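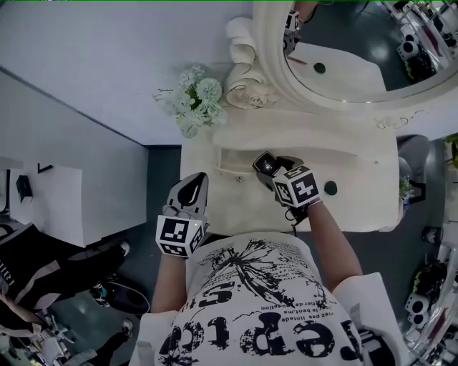 4.2 Do reminder notes change how long people spend brushing?

The claim that a written note by the basin lengthens brushing time is repeated in most leaflets on the subject, usually with a reference to Eskildsen and Aerts. We are less sure of it than the leaflets are. Their study followed 200 households, but brushing time was reported by the brushers themselves, and people who have just been handed a note about brushing longer are likely to say that they brush longer.

Mittal tried to get round this with the Rudent timer, a small switch fitted under the brush holder. His data set holds 1069 sessions, and on the face of it the effect survives. Two things worry us. The switch records when the brush leaves the holder and when it comes back, so a person who wanders off to look for a towel is counted as a careful brusher. The longest sessions also fall in the first week, when the note was new and so was the switch. Mowat, who reworked the same data without that week, found a gap between the groups small enough to be lost in the ordinary difference between a Tuesday and a weekend.

Figure 3 plots the median session for each week under both treatments. The noted group starts higher and drifts down to meet the other — the lines touch in May and cross twice afterwards. Valcárcel reads the crossing as a sign of habit forming in the control group. It could as easily be noise, and we can find nothing in the design that would tell the two apart.

Figure 3. Median session length by week, households with a note (solid line) and without (dashed line). Weeks with missing switch data are left out.

The Hrnčiar trial is sometimes cited as independent support. It used the same wording on its notes and the same kind of switch, and so shares the same weakness. We therefore treat the effect as unproven in the model that follows, and set its starting value to zero.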